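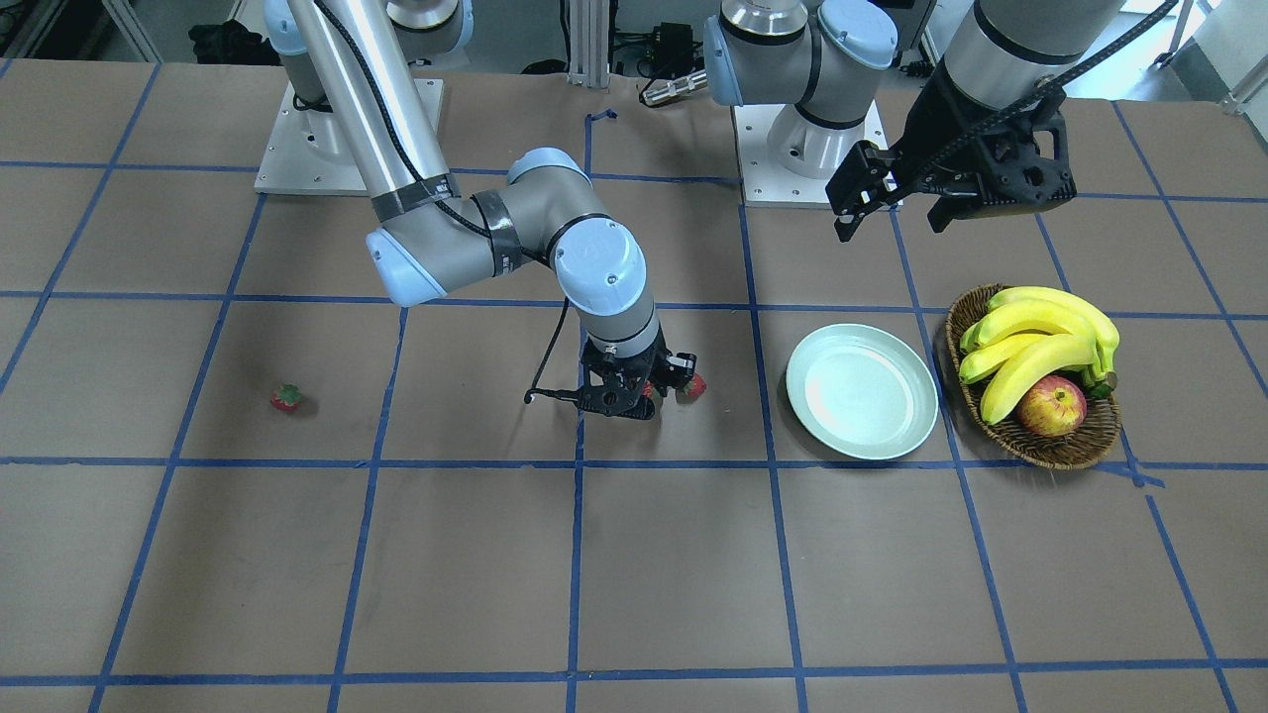
*Strawberry in the right gripper, one more still out on the paper.*

# Billden Two-Arm Table Kit

I run the Billden kit for our soft-fruit grasping work at Tuvstead, and this page covers what you get if you order the same setup. It's two jointed arms on white mounting plates, a black two-finger gripper on each, and a roll of blue tape for the grid (buy more tape, you'll want it!).

We wanted to know if practice on one fruit carries over to another. So we trained our Clukow policy on 200 strawberry demos, then gave it just 13 with apples — and it got 90 of 127 apple picks right. I was hoping for half! Most of the misses came from the fingers closing too early, and we're still poking at that.

The tape cells are how we reset between runs. Each object gets a cell, you put it back there, and you go again.

**In the box**

- Two arms with plates and grippers
- Cables
- Brown table paper
- Ayala control software, with our grasp settings loaded

Fruit, plate and basket are up to you. Orders placed now ship from Tuvstead in October.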